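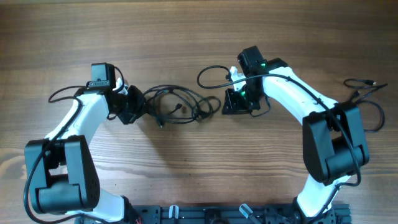 How often does a two-arm bench cell need to be checked over?

Once before every session and once more fully every 40 hours of running, which is the interval we settled on for the Rotia cell after a term of looking after it.

Student project report — Hulberg College, Automation Workshop
Submitted November 16, 2023

1. Purpose

Our group was given the care of one machine for the term, the two-arm Rotia cell on the wooden bench. The task was to write a set-up and maintenance routine that another group could follow without asking us. The cell is used for handling trials with loose cables, and most of its faults so far had been put down to the arms when they were in the mounting or the wiring.

2. Setting up

The two arms share one base plate made of aluminium extrusion. The bolts go in first by hand and are tightened after both arms stand square. We did this in the wrong order the first time and had to slacken everything off again. After that the arms are powered, sent to the start position and left for five minutes before anything else is done.

Each arm has its own cable running back along the links to the base. These must have enough slack at the wrist for a full turn. Our first set of ties was too tight at the motor housing, and the left arm stopped with a position error whenever it reached across. Moving one tie cured it.

3. Wrist camera and gripper check

The wrist camera is checked with a cable on the bench under the gripper. The operator looks for two things: the fingertips should be in view, and the cable should be sharp enough to tell one strand from the next. If the fingers have drifted sideways from where they were at the last check, the camera bracket has probably moved and its screws need a turn.
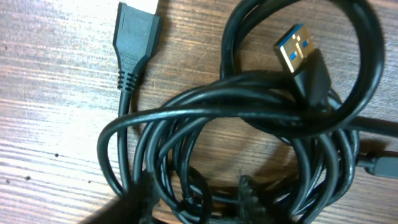 Figure 2. Coiled USB cable on the bench, with the gripper fingers at the bottom of the view.

We wipe the lens with a dry cloth only. The Fitzgerald notes kept in the workshop folder suggest a damp one, but it left marks on ours.

4. Grip test

The test load is a coiled cable, as this is what the cell handles most. The arm closes on the coil at the base of its loops, lifts and holds. If the coil slips, the finger pads are cleaned and the test is done again — a second slip means new pads.
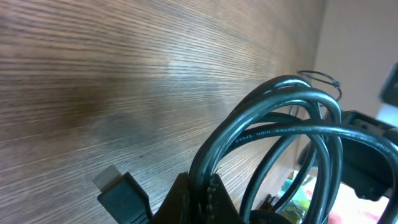
Finger pads were the part we spent most time on. They are ribbed, and dirt packs into the ribs where it is hard to see with the jaws shut. The strip with its small bumps can be seen on the inner face of the finger here, against the black HDMI cable, and that is the area to brush out. We used an old toothbrush. The spare pads from Liltamberg fitted but needed trimming at one corner.

5. Log and results

The log has 23 entries. Most are loose screws or cable ties, and the only part replaced was one pair of pads. We did not get round to measuring grip force, and the next group should do this before changing the closing speed.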